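Print this post | E-mail this post

Fault Notice: Gripper Release on the Two-Arm Cell
May 3, 2021
Posted by Sándor Major

The following concerns the cloth-handling cell at Wolde and a release fault first recorded in February.

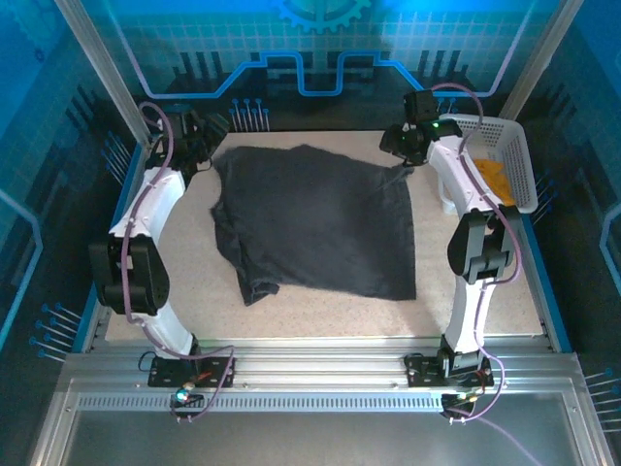
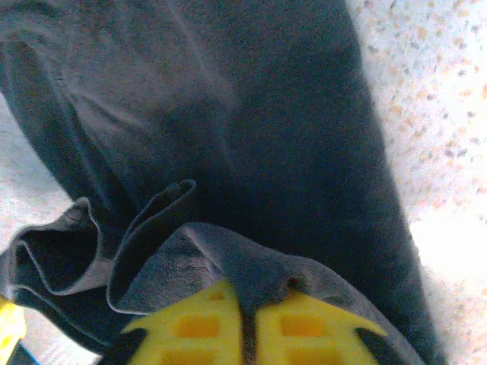
In a series of 200 cycles, the gripper failed to open on command 17 times. The controller reported the fingers open in each case, and the arm proceeded to its next position with the cloth still held. On 2 occasions the arm was halted by the emergency stop.

Pitetti has replaced the position sensor. Until the repair has been accepted, speed is limited to 10 percent and no person may reach into the cell while the arms are powered. Further faults are to be reported to me in writing.

Print | E-mail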